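De : Eino Hakala
À : liste teleop-fr
Date : 30 septembre 2025
Objet : Re: Démonstrations à deux bras, combien avant que ça serve ?

Le collègue de Bandgate écrivait :
> Nous en sommes à 200 démonstrations et la politique
> hésite toujours devant le panier. Faut-il en refaire
> autant, ou changer d'opérateur ?

Changer d'opérateur, c'est vexant mais rapide. Chez nous la tâche est du même tonneau : des fruits, des légumes, un panier en fil métallique, deux bras pilotés à distance.

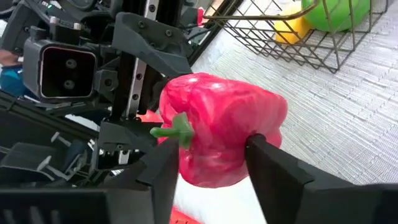
Le poivron entre les doigts, vu du poignet.

J'ai relu nos 35 premiers épisodes de juillet. Dans 14 d'entre eux, je m'arrête au-dessus de l'objet pour réfléchir. Le modèle a donc appris à réfléchir, du moins à en prendre l'air.
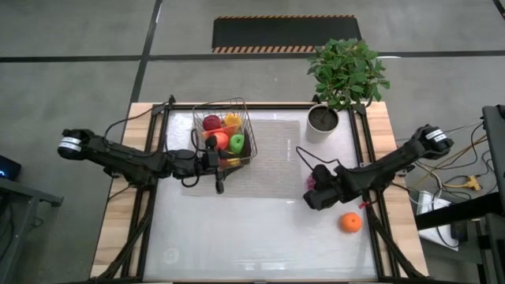

Depuis, j'applique la consigne de Holmgren : décider quel bras travaille avant de toucher aux commandes, et jeter l'épisode si on change d'avis en route. On en jette beaucoup. L'amour-propre suit.

> Et la position de départ des objets, vous la fixez ?

Non. On les repose au petit bonheur, y compris près du pot de fleurs.

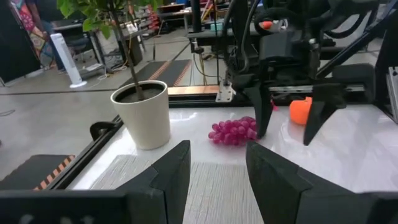
Avec Plimeo, le réglage qui a compté est l'ouverture de la pince à l'approche. Je peux envoyer 8 épisodes au format Simton à qui veut comparer, hésitations comprises.

Eino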